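Been using the Zindley two-finger gripper kit for a month now, so a thread on how it's going. I paid for it myself, full price, 972 with the wrist camera added. No discount, no link at the end.

What you get: the gripper, a mounting plate, one cable, a wrist camera on a short bracket, and a licence for the teaching software. Zindley also sell a kit without the camera. I wouldn't bother with that one if you plan to do anything with loose objects.

My arm is a secondhand Roltberg, the older model with the grey elbow cover. The mounting plate fitted first time. The screws in the bag were too long for it and I had to go and find shorter ones. Two people have told me the same thing, so check before you tighten anything.

Setup took me an afternoon. Most of that was the firmware update, which failed twice on wifi and went straight through on a wired connection. The manual doesn't mention this.

The software opens in a browser. You move the arm by hand or with the controller, press record, do the task, press stop. Then you do it again. The guide suggests 20 recordings per task before you train anything, and I'd say that's the bare minimum.

I started with foam blocks like everyone does. Foam blocks are easy and tell you very little. They squash a bit, they have flat sides, and the gripper can be well off centre and still get away with it.

Fruit is a much better test. It's curved, it bruises, no two pieces are the same shape, and it rolls if you nudge it. I do fruit onto a plate, fruit off a plate, fruit from one side of the worktop to the other. 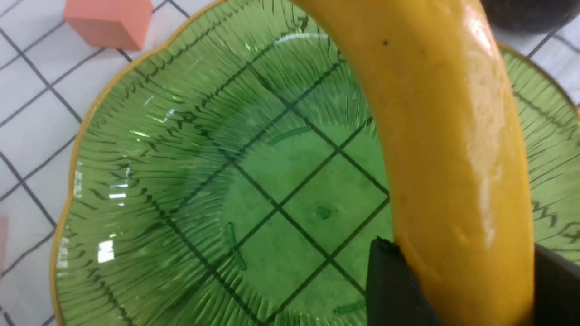
Grip force is where this kit earns its money. There's a slider in the settings and it goes properly low. The default is set for hard parts and is too strong for anything you intend to eat afterwards. Turn it down before your first go, then bring it up a little at a time.

Finger pads: decent. They come off with one screw and you get a spare set in the box. Mine have picked up a slight shine but still hold. Replacements are sold through Rotidton over here and the site had them out of stock all through June, so order early.

The camera is fine in daylight. Under my kitchen spots it struggles with anything shiny, and the auto exposure hunts up and down while the arm is moving. Lock the exposure by hand — it's under Advanced, then Image, then scroll — and it settles.

Covadonga Prieto asked about glass. Clear and coloured glass are both harder than plain china for it. The software has a depth estimate you can switch on and it isn't much use over anything see-through. I leave it off and rely on having plenty of recordings.

Total so far is 612 recordings across all my tasks. Training runs on their server, and the basic plan gives you 3 jobs at once. I've never waited more than an hour for one to finish. You can export the recordings and train at home if you prefer, and the export worked without any fuss.

Bad points. The fan on the control box is loud. The cable is short for an arm with any real reach. If the browser tab goes to sleep in the middle of a recording you lose that recording, with no warning.

Support: I wrote to them about the tab problem and got a reply the next morning from an Ignacio Lorente, who said a fix is planned but wouldn't give a date. Polite, clear, didn't send me a script. Fair enough.

I did look at the Sotomayor kit before buying. It's cheaper and has longer fingers, but the camera is extra and you need their own control box as well, so by the end there wasn't much in it.

Would I buy the Zindley again? Yes, with a longer cable in the same order. If you only want to move boxes about, get something simpler.

Next job is soft bread rolls. I'll add to this thread when I've got enough recordings to say anything useful.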